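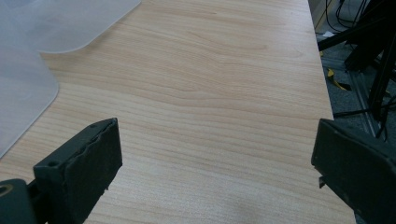
A bare stretch of table is a good place to begin.

My medicine cabinet fell on me in August. Well, the door did, and then everything behind it followed, and I stood there in my socks surrounded by cough drops thinking, okay, this is how other people find out they need a system.

I'm not a tidy person. I grew up in Cermont in a house where aspirin lived in the bread drawer, and I carried that approach proudly into adult life. But I had just stepped on a tube of burn cream that was older than my marriage, so I called my friend Nomvula Mokgethi, who spent years behind a pharmacy counter and has opinions.

Her first one was that I had the wrong room. Bathrooms get steamy, and a lot of medicines don't like steam or heat. A high shelf in a bedroom closet works much better (high, and locked if kids ever visit). Her second was that I should pull out every last thing before I bought a single container. So I did! It took a whole evening and most of a pot of coffee. 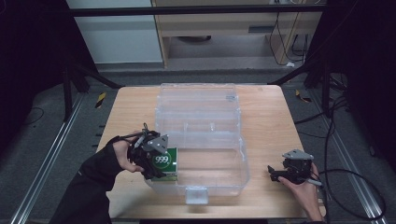

What surprised me was how much of it was repeats. I had 3 open bottles of the same allergy pills. I had a knee brace, and I have never once hurt my knee. There was an unopened pack of 100 cotton swabs behind another pack of 100 cotton swabs, and I remember buying both because I was sure we were out.

The expired stuff went into a bag for the take-back bin at my drugstore. Don't flush it unless the label or your pharmacist tells you to. Nomvula made me say that one back to her over the phone. I also scratched my name off the prescription labels, which felt very spy movie.

Then came the fun part, sorting by what's wrong with you. Stomach, head, skin, cuts and scrapes. My neighbor Iestyn Gittins does his alphabetically and I love him, but at two in the morning I don't want to spell anything. Keep pills in the packages they came in, too. You want the dose and the date right there with them, and the leaflet if you can stand to fold it back up.
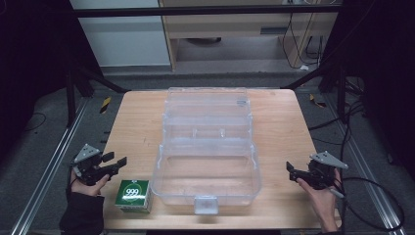
Clear organizers with a flip-back lid let you see what you have. Small boxes can go in whole.

I check the dates twice a year now, when I change the smoke alarm batteries. Last time it took me 21 minutes, and that includes a phone call from my sister. The cabinet in the bathroom has a new door and holds toothpaste, hair ties and one very nice candle.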